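Get Involved | Calls for Participants

Posted in August by the walking diary organizer

Home Projects Join In Past Walks Contact

Walk to work? Come and keep a diary with me

I'm looking for people in Lullamton and Perkgate who walk somewhere on a regular basis and wouldn't mind jotting down what they hear on the way. Work, school drop-off, the bakery, your mother's house, it all counts. If your feet get you there at least twice a week, I'd love to have you!

I've been walking the same route from Gaete Street to the Perkgate bus station for years, and last winter I started writing down the sounds. Just little things at first (a gate that squeals, the guy who whistles while he hoses down his sidewalk, geese). By spring I had a fat notebook and a pretty good idea that the walk I thought I knew by heart was a different walk every week. So I asked a few neighbors to try it, and then their cousins wanted in, and now I have 427 entries sitting in a box in my hallway and a small grant from the Rakton Fund to do it properly.

What you'd be doing: walk your usual walk, with no headphones in, and write a short entry when you get where you're going. Two or three sentences is plenty. Some people send me a whole page and some people send me "dog, dog, truck, church bell" and I like both. Please don't stop in the middle of a crosswalk to write. You'll do this for 2 months, and I ask for at least two entries a week.
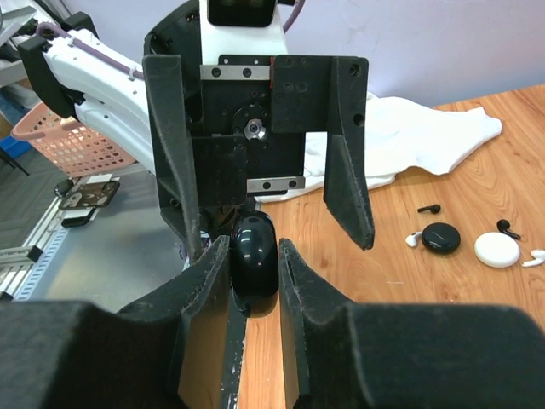
If you're used to having a podcast going the whole way, the first few days can feel long. They did for me – I caught myself humming just to fill the gap. Stick with it through the first week before you decide it isn't for you. And you can listen to whatever you want on the way home, I'm only after one direction.

You don't need any training and you don't need to be a good writer. Spelling doesn't matter. You do need to be 16 or older, and if you're under 18 I'll need a note from a parent. Wheelchair users and people who walk with a cane or a frame are very welcome, and so are slow walkers, dog walkers and people pushing strollers. Entries in Spanish are fine too. My own Spanish is rusty but I have help.

Everybody who finishes gets a $25 grocery card and a copy of the printed booklet. We're printing 600, so there will be extras for your family. I'll use first names only, or no name if you like that better, and I'll leave out your street if you ask me to.

I have room for a couple dozen walkers. I'm especially short on early birds (anybody out the door before 6 a.m.) and on people from the east side of Perkgate, past the lumber yard.

To sign up, drop a card in the box at the Lullamton library desk or write to Walking Diary, P.O. Box 989, Lullamton. Tell me where you walk from, where you walk to, and what time you usually leave. There's also a get-together at the library on Sunday at 3 p.m. – coffee, notebooks to pick up, and I'll read a few of my favorite entries out loud.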